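What Happens to Old Cords? My Term Project on Household E-Waste in Drindness

I picked this topic after my mum asked me to clean out the junk drawer and I found chargers for phones we haven't owned in years. So I went around Drindness with a survey and a very heavy tote bag - my shoulders still hurt!
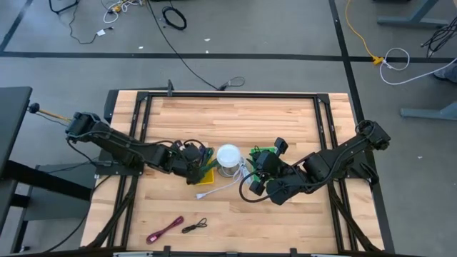 Page last changed: March

I got 78 surveys back, mostly from the streets behind the Prorngate shops. The main question was simple: what do you do with a cord when you don't need it anymore? 50 people said they keep it "just in case" (my favourite answer, and also mine). The rest take it to the depot or put it in the garbage, and a few weren't sure.

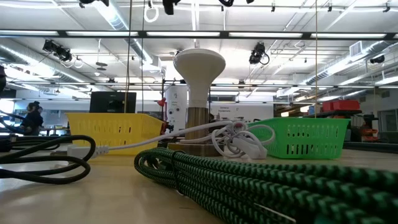
I also talked to Agnes Ritchie, who runs the Witen depot. She told me they took in 3553 kilograms of small electronics last year, and 518 of that was only cords and chargers. The copper inside is worth recovering, but the plastic colour coating has to come off first and that's slow work. She'd like people to drop cords off untied, as knots jam the stripper.

My survey was too small to say much about the whole town, and I forgot to ask renters and owners separately, so that's a weak spot. Next time I'd do it door to door on both sides of the river.
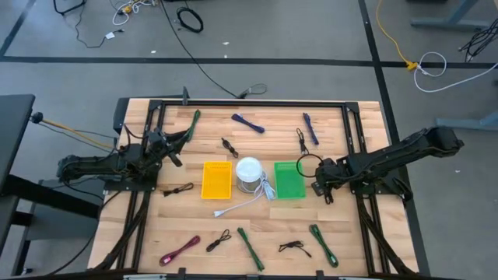
Baskets, yellow and green, with cables nearby.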